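Dry goods sorting table: inspection checklist with comments
Site: Bunholm, ground floor. Sheet ref. 3669
Checked by: Refilwe Mokgethi, October 2018
Marks used: OK / ACTION / N/A

General: wooden table, plastic bins, mixed jars, tins and packets.

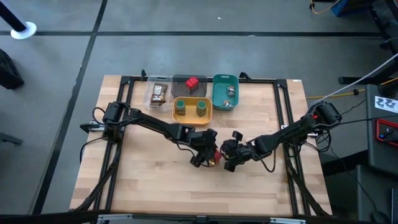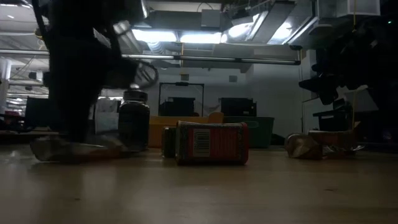 1. Table surface
OK. Wood sound, no splinters found when wiped by hand. A few small dark specks, to be cleaned off with the Minhas soap and looked at again. Re-oil in December.

2. Bins
OK. All bins checked for cracks at the corners and along the rim. Yellow one and green one both fine. Keep to one kind of goods per bin where there is room — the green bin has been getting a bit of everything.

3. Jars
ACTION. Lids to be tried by hand before the jar goes in a bin. Two were not fully tightened. Nothing over 500 g to be stacked on glass.

4. Tins
ACTION. Tins to stand upright. The red tin was on its side and could roll. Check seams and ends for dents, and leave the barcode readable.

5. Wrappers and packets
ACTION. Crumpled wrapper on the table. Put in the waste if empty, otherwise fold over and clip. Split packets go back to Inton with the delivery note.

6. Cables and floor
Loops of cable hang at the table edge. Keep them off the floor and clear of feet — ACTION if any reach the walkway.

7. Labels and dates
OK. 52 items read, 2 out of date and removed.

8. Fire blanket
N/A, on the Dernamik sheet.

Items 3 to 5 to be looked at again before the next delivery. R.M.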